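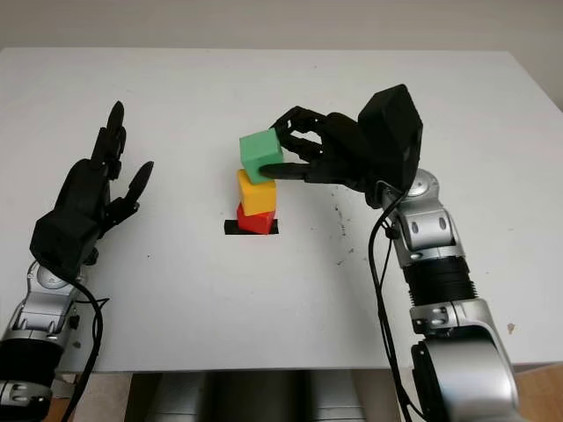
Release timing in three-block stacking: results from the Sivdale bench

The manipulation group at Sivdale has finished its first full round of tests on release timing for multi-fingered hands. The work was led by Encarnación Ortuño, with control software by Geetha Varma. A longer report will go to project partners in November. The main points are given below.

The task is a short one. Three cubes are stacked on a black square marker in the fixed order red, yellow, green. The policy is trained by imitation from teleoperated demonstrations and outputs joint targets for both arms and both hands. Most of the failures seen in the spring came at the last step, when the green cube was already over the yellow one and the hand had to let go. The grasp was sound and the arm was in the right place, but the fingers did not leave the cube together. A thumb that leaves late drags the cube sideways, and one that leaves early lets the fingers push it over the far edge.

The original policy treated opening the hand as one more part of the trajectory. It predicted finger joint angles at each step, and release happened when those angles happened to clear the cube. Ortuño's change was to add a separate contact-phase output, trained on labels taken from motor current in the demonstrations. The output has 4 states: free, closing, holding and releasing. When it moves from holding to releasing, the finger targets are handed to a short scripted opening in which the thumb and the opposing fingers withdraw at matched speed. The arm is held still until the opening is complete, and control then returns to the learned policy.

The scripted section was kept deliberately small. An earlier version, tried on the Wostudstead rig, also scripted the approach, and it could not cope when the lower cubes were out of line. In practice the yellow cube is seldom square on the red one, and the policy has to correct for this from the camera view. That correction remains fully learned.

Both policies were trained on the same 46 demonstrations, with the same image encoder and the same number of training steps. Each was then run from the same set of starting positions. The original policy dropped or displaced the green cube at release in 9 trials. With the contact-phase output this fell to 2. Failures at the earlier stages, such as a missed grasp on the yellow cube, were unchanged, as expected. Completion time was slightly longer with the new method because of the arm hold.

Both of the remaining failures had the same cause. The phase output switched to releasing while there was still a gap under the cube, and the cube fell a short distance and landed on its edge. Motor current in the fingers carries little information about contact between one cube and another, so the label itself is weak at that point. Varma is testing wrist torque as an additional input. Early plots show a usable change in the signal when the held cube touches the stack, though it is close to the noise level when the arm is moving quickly.

Two limits should be noted. All trials used cubes of one type, and the matched-speed opening assumes roughly parallel faces under the thumb and fingers. The left arm also plays little part in the final placement, so the results say nothing about release when both hands share a load. Handover between hands will be covered under the Shenoy work package, which uses the same controller.

The phase labelling script and the opening routine have been merged into the Stustier code base and are switched off by default. Groups with the same hands can turn them on in the task settings file, but the current thresholds must be set again for each hand - the values differ enough between left and right that a shared figure gives false releases. Logs from all trials, including the failures, are on the project drive. Questions on the labels should go to Ortuño and questions on the controller to Varma.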